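11/01/2018 - wing disc culture, metabolism side project

Bench notes, mostly so I remember what I did with the media

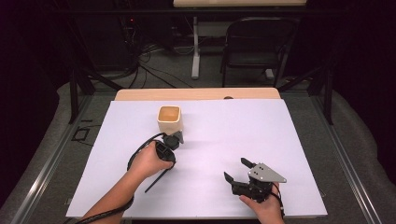
Third round of ex vivo discs in the low glucose medium. Dissected late L3, same food batch as last week, Seidel incubator at 25. Discs looked ok going in, peripodial side up where I could manage it. Biggest headache is still keeping them from drifting during medium swaps, so I've been thinking about layout: white board as the work surface, one square cream cup standing on it by itself with plenty of clear space, that kind of spacing is what I want at the dissection bench too. At the moment I have tubes jammed up against the scope base and knocked one over again. Lost 4 discs.

Media. A = standard, B = low glucose, C = low glucose + pyruvate. Made B fresh, pH drifted up overnight, had to bring it down again. Don't use the old B in the door of the fridge, it's gone pinkish purple and I haven't thrown it out yet. C was made from the Storodico pyruvate stock, the new bottle. Old bottle had crystals round the cap.

Imaging. ATP sensor line, ratio channel. First time point fine. Second time point the stage had moved, refocused by hand, so z is not strictly comparable. Bleaching worse than in June, lamp was changed since then. Cut exposure in half and binned 2x2, looks acceptable. Control discs in A flat over the run. B drops early then sort of levels off?? C in between but closer to A than I expected. Would not show this to anyone yet.

936 cells segmented in total after filtering. Segmentation chokes at the folds, as always. I dropped everything within the hinge and kept the pouch only. Should probably redo the threshold per disc, used one global value because I was in a hurry.

Oxygen readings. Jerkico probe took forever to settle, calibrated it twice. Zero point off the first time (sulfite solution too old I think). Readings with 3 discs per well are barely over background, so pooling is needed. Try more per well next time but then diffusion gets to be an issue, they clump. Maybe smaller volume insted. Check whether the small inserts from Stanent fit the chamber, the listing says they do but the rim looked wide.

Genotype check. The RNAi cross is slow, only 2 vials have wandering larvae. Other vials still wet and full of small ones, too crowded. Split them. Balancer is fine, no surprises. Driver alone control is missing from this round so anything I say about the knockdown is worth nothing until that's done. Set it up today, should line up with the next batch.

Side note on the sensor: signal in the D/V boundary cells looks dimmer than the rest of the pouch in all three media. Could be real, could be the tissue curving away from the coverslip. Need a membrane marker in the same disc to tell. There's a recombinant stock on the 18 degree shelf, label half rubbed off, check eye color before using.

Fixing: leftovers from all conditions into 4% PFA, 20 min, rinsed and now in the cold room. Cleaved caspase staining next, want to know if the B drop is just discs dying. Primary is low, enough for one more round if I'm careful with volume. Order more.

To do
- throw out old B
- driver alone control, collect wandering larvae
- per disc threshold, rerun segmentation and overwrite teh old table
- new sulfite solution, date it this time
- insert rim, measure before ordering
- clear the left side of the dissection bench
- ask at group meeting if anyone has a lactate sensor line going, ours died out

Run files in the shared folder under the disc culture, round three. Raw stacks not backed up yet, doing that tonight.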